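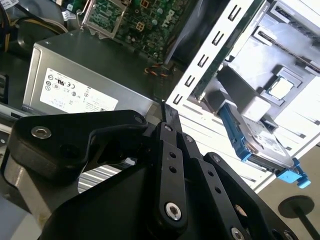
Figure 6.1 Inside a Dell desktop tower: power supply, motherboard, drive cage, and a hard drive in its blue caddy.

CHAPTER 6
Opening the Case

In this chapter
The main parts in a desktop tower and where to look for them
Power supply labels
Drive cages and caddies
Cables, and how not to lose track of them
Lab 6: strip and rebuild

Key terms: rating label, drive caddy, drive cage, release tab, standoff, connector, form factor

6.1 Before you touch anything

Power off. Cord out of the wall. Then hold the power button for a few seconds to drain what's left. Strap on, clipped to bare metal. Yes, every time.

Side panel comes off next. Thumbscrews on some cases, a latch on others. Put the screws in a cup, and label the cup if you share a bench. Case screws and drive screws look alike and they are not the same thread — force the wrong one and the hole is ruined.

Now stop and look. Two minutes, hands in your lap. Find the big pieces first, then follow the cables between them. Most beginers go straight for the nearest plug and pull. Don't.

6.2 The big pieces

Power supply. Metal box, usually easy to spot. The one in Figure 6.1 is silver with a white rating label on its face. Labels like this carry certification marks (there's a CE symbol on this one) and rows of small print. On your own machine, read the small print. It tells you input voltage, output on each rail, and total watts. Copy the numbers into your log before you order a replacement, not after.

Never open the supply itself. Sealed part. Capacitors inside can hold a charge long after the cord is out. It goes bad, you swap the whole box.

Motherboard. The green board in the figure, with the maker's name on it. Boards come in other colors too, color means nothing. Everything else in the case connects to this one way or another.

Drive cage and caddy. White metal cage on the right side of the figure, slots stamped along the edge. The hard drive sits in a bright blue plastic caddy. Blue is a hint in a lot of office machines: colored plastic is often a part you are meant to handle. Look for a tab or a latch before you go hunting for a screwdriver.

6.3 Cables

Yellow, black, orange. On a standard ATX supply yellow is 12 volts, black is ground, orange is 3.3, red is 5. Thin bundles are another matter — front panel wires, fan leads, sensor leads — and their colors follow no standard you can count on. Trace them by hand.

Pull on the plug, never the wires. Press the clip if there is one. Stuck? Check again for a clip.

Sketch the routing before you unplug. Pencil is fine. A phone picture is fine too, but students who sketch do better on the rebuild, in my classes anyway.

6.4 Case notes: the Kerr office

Brodie Sheehan had a tower come in from the Kerr front office, job 617. Complaint was "wont start." New supply already on order, 2 techs had signed off on it. Brodie reseated the main power connector and it booted. The order got canceled. Keep this one in mind for Lab 6, you will be asked to write up a fault the same way: complaint, what you checked, in what order, what you found.

Check yourself before going on
Name the parts in your own tower, panel off, without touching them. Find the rating label and write down total watts. Find how the drive is held in.

Turn to Section 6.5 for removing the drive. Bring your strap and your screw cup.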